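Vindaritz: planeamento de pega e controlo de força para objetos de cozinha

README do repositório vindaritz-planner
Última revisão: 25 de dezembro de 2019

Nota sobre a língua: o português não é a minha língua materna. Se encontrarem uma frase pouco clara, peço que abram um pedido de correção com a etiqueta "texto". As correções de texto são aceites sem revisão de código.

O que contém este repositório

O Vindaritz é um conjunto de módulos para um braço com pinça de dois dedos paralelos. Recebe uma nuvem de pontos e uma imagem a cores, escolhe uma pega, planeia a trajetória e executa o movimento com limite de força. Foi escrito no laboratório da Usmont e utiliza o formato de registo Gastano, que já existia antes deste projeto e que não é mantido aqui.

O repositório está dividido em 4 módulos:

percecao: segmentação dos objetos sobre a mesa e estimativa da pose
pega: geração e ordenação dos candidatos de pega
plano: planeamento da trajetória com verificação de colisões
controlo: execução em impedância e leitura da força nos dedos

Cada módulo pode ser compilado separadamente. O módulo controlo é o único que precisa do núcleo de tempo real. Os outros funcionam num computador normal, e para desenvolver a perceção recomendo mesmo trabalhar sem o robô ligado.

Instalação

Copiar o repositório, entrar na pasta principal e executar o comando instalar.sh. O programa pergunta o endereço do controlador do braço. Se for deixado em branco, é instalado o modo de simulação. As dependências estão no ficheiro dependencias.txt, com as versões fixas. Por favor não atualizar a biblioteca de colisões: a versão seguinte alterou a ordem dos quaterniões e os planos ficam errados sem nenhuma mensagem de aviso.

Antes da primeira execução é necessário calibrar a câmara em relação à base. O procedimento encontra-se em docs/calibracao.txt. A calibração antiga de setembro não serve para a versão atual, porque o suporte da câmara foi mudado.

Perceção de superfícies transparentes

A maior parte do trabalho desta versão foi feita para as tampas de vidro. O sensor de profundidade atravessa o vidro e devolve a distância da mesa, de maneira que a tampa aparece na nuvem de pontos como um buraco ou simplesmente não aparece. O puxador, pelo contrário, é opaco e produz pontos bons. O aro de metal é fino e produz pontos com muito ruído.

O módulo percecao procura agora a tampa em duas etapas. Primeiro ajusta uma elipse ao aro na imagem a cores. Depois procura um grupo compacto de pontos perto do centro dessa elipse e considera-o como puxador. A altura da pega é calculada apenas com os pontos do puxador. Os reflexos no vidro podem ainda partir a elipse em dois arcos; neste caso o parâmetro juntar_arcos deve ficar ativo.
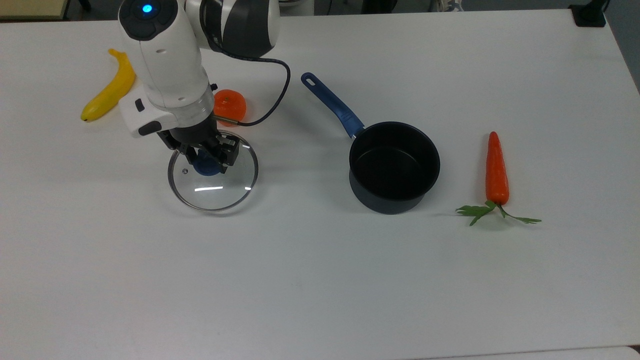

A pega é feita de cima, com os dedos dos dois lados do puxador. A abertura inicial é o diâmetro estimado mais uma folga, definida em folga_abertura. O valor predefinido é de 5 milímetros por lado. Com uma folga menor, um erro pequeno de pose faz o dedo tocar no puxador durante a descida, e o controlador interpreta este contacto como colisão e para.

Depois de fechar a pinça, o controlador espera até a força ficar estável e só então autoriza a subida. O tempo máximo de espera está em espera_forca. Se o tempo passar, a pinça abre e a tentativa é registada com o código PEGA_INSTAVEL.

Verificação de colisões

O modelo de colisão inclui o braço, a pinça, a mesa e os objetos segmentados. Não inclui os cabos externos. Para compensar isto existe um volume cilíndrico em volta do antebraço, chamado zona_cabo, que pode ser aumentado no ficheiro de configuração. Os cabos compridos das tachos e panelas não são um problema de nome só na nossa língua: no código, "cabo" é sempre o fio elétrico e "pega_panela" é sempre a parte por onde se segura a panela. Peço que respeitem esta convenção nas contribuições.

Dados incluídos

A pasta dados contém 331 registos no formato Gastano. Cada registo tem a imagem a cores, a profundidade, as posições das juntas, a abertura da pinça e o código de resultado. Os objetos são utensílios de cozinha, frutas e legumes. As anotações das elipses foram feitas à mão com a ferramenta Ó Néill, e as coordenadas estão em píxeis, com origem no canto superior esquerdo.

Limitações conhecidas

Tampas sem puxador não são suportadas.
Dois objetos encostados podem ser segmentados como um só.
A estimativa do diâmetro falha quando a própria pinça tapa uma grande parte do aro. Por isso a elipse é calculada antes da descida e depois fica congelada.
O modo de simulação não reproduz o erro de profundidade do vidro.

Licença

O código pode ser utilizado e modificado livremente, com indicação da origem. Os dados são só para investigação. Ver LICENCA.txt e LICENCA_DADOS.txt.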